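Tedholm dental clinic to open second surgery in September

The Tedholm Dental Clinic will open a second treatment room in September, allowing it to accept new patients for the first time in 14 months. Registration opens on Thursday at 9am, by telephone or at the reception desk on Mitari Road.

The new room will be used mainly for check-ups, hygiene appointments and children's dentistry. The clinic expects to offer 50 additional appointments each week, including evening appointments until 7pm. Patients already on the waiting list, which stands at 192, will be contacted first and do not need to register again.
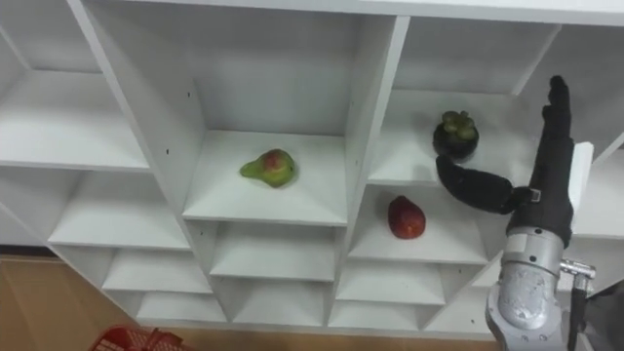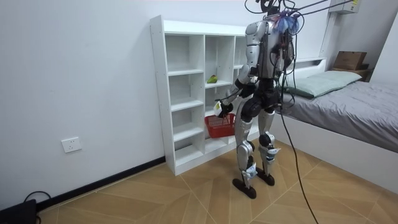

A pear on a white shelf, and open white shelving against a wall.

Fees for routine treatment remain unchanged. Check-ups for children and young people up to the age of 19 will continue to be free of charge. Adults who have not seen a dentist for some time will be offered a longer first appointment, at which X-rays may be taken and a treatment plan agreed.

The Lungu branch is not affected by the changes and will keep its present opening hours. Patients at the Prella branch who wish to transfer to Tedholm should ask for a transfer form at reception. Anyone in pain should continue to telephone the emergency line, where calls are answered from 8am.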